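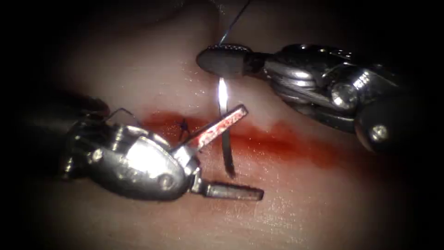
Figure 3. Curved needle and thread being handled across a bloodied incision line, with the left needle driver's jaws open.

4.2 Where the blood lies and where the needle goes

We came to this part of the study expecting to write mostly about hands: how the needle is turned, how long each pass takes, how often the thread snags. Those results are in Section 4.1 and we stand by them. Yet the question that kept us at the table well past six in the evening was a simpler one. How does a person closing a wound know where its edges are, once blood has spread over them?

Figure 3 shows how much there is to work out. The red is darkest and fullest just left of the middle, and towards the right it thins into a smeared orange-red. The line to be closed lies somewhere under that band, but the band is wider and softer than any cut, and its outer border says very little about where the tissue parts. A reader who tries to draw the incision on a printed copy will quickly find two or three lines that all look fair. We tried this ourselves, and our lines did not agree!

To study the matter properly we took the 20 closures recorded at Gurnside and went through them stitch by stitch. Together they gave us 70 stitches in which both the entry point and the exit point of the needle could be placed with confidence. Each stitch was marked up using the Nirix scheme, which asks the reader to note three things just before the needle goes in: whether the near edge can be seen, whether the far edge can be seen, and whether the tissue has been lifted or pressed in the moments leading up to the bite. Femke Van den Broek and the first author marked every stitch separately, then met to settle the ones they had read differently.

In 37 of the 70 stitches, at least one edge was hidden by blood at the moment of entry. This is more than half, and it surprised all of us. Teaching material on wound closure tends to show clean tissue and a crisp line, with the needle entering at a tidy distance from the cut. A good deal of the real work is done on a surface that has to be read through a film of red, and we think that skill deserves far more attention than it has had.

The most pleasing finding concerns what people do when the edge is hidden. We had assumed they would wipe first. Some did, of course, but wiping was by no means the usual answer. Much more often they used the shape of the surface. Soft tissue is seldom flat, and small changes in height carry useful news: a slight dip where the two sides meet, a raised fold running off to one side, a change in the way the light catches a moist patch. The surface in Figure 3 is a good case. There is a faint fold running diagonally across its upper half and a shallow depression near the centre, and neither depends on the colour of the blood to be seen. Once we began looking for contour of this kind we found ourselves going back to earlier closures with fresh eyes, and several stitches we had put down as guesses turned out to follow a dip quite closely.

A second habit was the test press. Before committing to a bite, the person would rest a closed tip on the tissue next to the suspected edge and watch how the surface moved. Where the two sides are still separate, they move a little apart from one another; where the tissue is whole, it gives way as one. The press is brief and easily missed on a first viewing. In our first round of marking we had no code for it at all, and it was only when the two readers compared notes that it became plain they had both been scribbling the same remark in the margin. It was added to the scheme and the whole set was read again.

The thread helps too, in a way we had not thought to ask about. After the first stitch is in, it gives a fixed point that blood does not hide for long, and the next bite is often judged by its distance from the last one. This works nicely on a straight cut. On a curved one it can carry the row slowly off course, each stitch being sensibly placed against its neighbour while the row as a whole drifts. Geerts raised this worry when commenting on an early draft, and on going back to the curved closures we could see the drift in several of them. It was small in every case and we make no claim about healing, which our recordings cannot speak to.

Some care is needed in reading these results. A single still cannot tell us whether blood is fresh or has been there for some time. The marking itself was done on moving recordings. Lighting matters as well. When only the middle of the working area is bright, contour near the dark margins is hard to judge, and stitches in those parts were left out if either reader was unsure. Our 70 are therefore likely to lean towards the better-lit stretches of each wound.

Even so, there is plenty here to build on. The Pomix practice pads used in our teaching room come with a clean printed line, and learners follow it beautifully. From October we began spreading dyed gel over the line before handing the pads out, and asking learners to say aloud where they believe the edge to be before they place the needle. Their answers are reported in Section 5, together with the marking sheet.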